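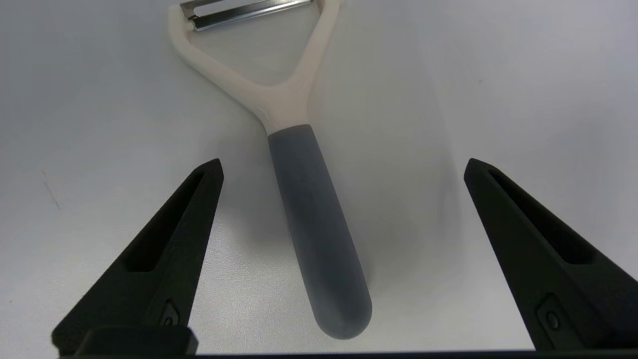 About Flirnumik

Flirnumik supplies hand tools for kitchen work to cooking schools, canteens and a small number of retail shops. The catalog is narrow: peelers, paring knives, graters, bench scrapers and the replacement parts that go with them. We do not sell cookware, appliances or table goods.

The company was set up by Ivana Quiroga, who had spent her earlier working life in tool purchasing for school kitchens. Peelers were the first product line and remain the largest. Current stock stands at 504 catalog items, counting each handle color and each spare blade as a separate line.

The Y peeler

The Y-shaped pattern is the one most customers order first. A gray grip runs up to a clean straight seam, where a cream plastic frame takes over, tapers through a neck and divides into two arms. The arms bend inward at the tips and carry a slotted stainless-steel blade between them. The end of the grip is rounded and the surface has a soft matte finish.

The blade lies across the line of the handle, so the tool is pulled toward the user in long strokes. On a straight peeler the blade continues the line of the handle and the stroke is usually shorter. Both patterns are in the catalog. For carrots, squash and large potatoes we recommend the Y. For small round items, such as new potatoes or radishes, it is a matter of training and habit, and we will send either pattern on trial.

The gap between the arms should be kept clear in use. Wet starch collects behind the blade during long runs of potatoes and reduces the bite well before the edge itself is worn. A rinse under the tap between batches is normally enough.

How we test

Every new peeler pattern goes through the bench at our Vornano workshop before it is listed. The standard run is 2,488 strokes on raw potato, split between 2 operators, with the blade rinsed at fixed intervals. Peel thickness is measured at the start and end of the run. We also record:

Side play at the blade mounts
Movement at the seam between grip and frame
Grip security with wet hands
Change in the surface finish after washing

A pattern that shows movement at the seam is sent back to the manufacturer with the measurements. Cosmetic marks on the grip are noted on the product sheet but do not count against it. The test sheets are kept on file and can be requested by any account customer, including those for patterns we declined to list.

Sizes and fit

Handle length and grip width are printed on each product sheet. Teaching kitchens often have students with a wide range of hand sizes, and a single handle will not suit all of them. We suggest ordering a mixed set for the first term and reordering on the basis of what comes back from the drawer used and what does not.

Left-handed users can work with any double-edged Y blade without modification. Single-edged straight peelers are listed separately by hand, and the order form will ask for one or the other.

Care and storage

Hand washing is preferred for all peelers. Dry the blade before storage and hang the tool or lay it flat in a divided tray. Loose storage with knives and graters is the most common cause of chipped edges among the returns we inspect. Blades should not be sharpened with a pull-through knife sharpener – the geometry is wrong and the slot may be bent out of line.

Our sites

Orders are packed and shipped from Dranis. The Vornano workshop handles testing, inspection of returns and blade fitting. A third site, Idahosa, holds spare parts and the teaching sets that go out on loan. There is no walk-in counter at any of the three.

Teaching sets

A loan set contains 4 peelers, two paring knives, a box grater and a bench scraper, with a printed care sheet. Sets are lent to schools for one term at no charge apart from return shipping. Requests for the spring term close in January. Items that come back damaged through ordinary use are not billed.

Contact

Account customers should write to the order desk with their account number and the catalog number from the product sheet. Questions on testing go directly to the workshop. The order desk is open until 4 p.m., and orders received after that are entered the next working day.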